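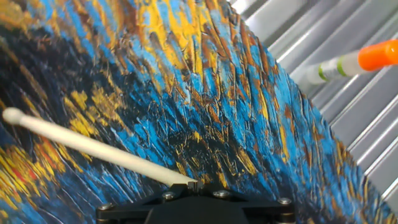

Curved surface with a painted-style print, blue and yellow strokes.

About Larkance

Larkance is a label review and ingredient documentation firm for makers of plant-based food. We check the words on a package before it goes to print and keep the records that support those words. Our clients make cultured nut spreads, oat drinks, bean-based deli slices, tofu, frozen meals and baked goods. Most of them sell in more than one state and have no regulatory staff of their own.

What we do

The work falls into two parts: label review and supplier records.

In label review, we read the full package copy against the federal rules for food labeling and against any state rules that apply where the product is sold. This covers the statement of identity, the ingredient list, allergen wording, net quantity, the nutrition panel, and every claim on the front, back and sides. Claims such as "vegan," "dairy free" and "made without eggs" are each handled as a separate item, with a note on what evidence the maker holds for it. A standard review takes 4 working days from the time we have a complete file. A file is complete when it includes the formula, the process sheet, the supplier specifications and print-ready artwork.

In supplier records, we collect and maintain specifications for the ingredients that go into a client's products. Vitamin D, natural flavors, sugar, enzymes and processing aids cause most of the questions, as the source is often not stated on the first document a supplier sends. We ask for the source in writing. If the supplier will not give it, the ingredient is marked "unresolved" and stays that way in our report.

We do not certify products, and there is no Larkance logo for use on packaging. We do not give legal advice. Where a product name is likely to be challenged — a cheese or butter term used with a qualifier, for instance — we describe the risk, list the wording choices and refer the client to food counsel.

How we started

Orysia Hrynyshyn founded the company after 11 years in quality assurance, first at a dairy plant and later at Harasym, a maker of cashew-based spreads. At Harasym she built an ingredient file to answer questions from retail buyers. Other small makers who used the same suppliers began asking for copies of the blank forms, and the forms became the first version of our intake packet. Harasym was our first client and is still one. 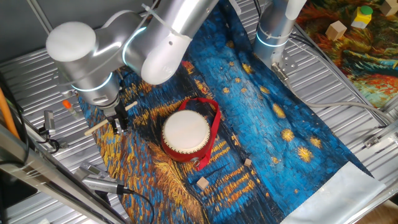 The second client was Skavard, which makes frozen dumplings and filled breads. Skavard had a different problem: its recipes changed with the season, and the printed film did not. We set up a change log that ties each formula version to a film version and a first production lot. All clients now use that log in some form. It is plain, and it can be kept in a spreadsheet.

Our records system

Files are held in Cluser, a database we wrote for this purpose. Each ingredient has one entry for each supplier, with the specification, the allergen statement, the animal-source statement and the date each was last confirmed. Cluser currently holds 234 supplier entries that have passed full review. Entries under review are kept in a separate table and are not shown in client reports.

Each entry is confirmed again every year, or sooner if the supplier changes plants or process. Clients can see entries for their own ingredients at any time. Formulas and process sheets are visible only to the client that owns them and to the two reviewers assigned to the file.

How reviews are checked

Every label is read by 2 reviewers working from separate checklists. The second reviewer does not see the first set of comments until both are done. Differences are settled against the text of the rule, and the section number is given in the report.

Working with us

New clients begin with a single label. Reviews are billed per label, and supplier records are billed per ingredient each year. Intake calls are held on Wednesday mornings. Please have the current artwork and the ingredient list at hand — drafts are acceptable for the call but not for the review itself.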